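The Mallton Inventory

By order of the trustees, the effects of the late occupant of Mallton were to be listed, folded and despatched before the end of April. The instruction ran to 15 clauses. The eleventh concerned clothing, and stated that no garment was to leave the house unfolded.

The work was entrusted to the Office of Grarkach, which had held the keys since 1996. Its clerk entered each article in the register, allotted it a number, and passed it to the long table for attention. Coats had been completed by noon. Shirts occupied the remainder of the day - there were a great many, and the collars were difficult.

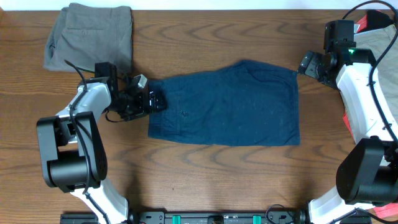
Vol. 40, p. 175

The navy shorts were entered after the grey trousers. The register required a statement of condition, and the clerk wrote: "Cotton. Pocket to the rear, with button. Some lint." There was a further column, headed Remarks, which had been left blank for every article until then.

The clerk considered the column for some time. The occupant had been known to the Office only through correspondence, all of it concerning drains. No letter had mentioned a summer, or the sea.

"Worn on holiday," the clerk wrote at last, without authority, and blotted the line. The trustees at Goment returned the register in due course. The entry had been initialled and allowed to stand.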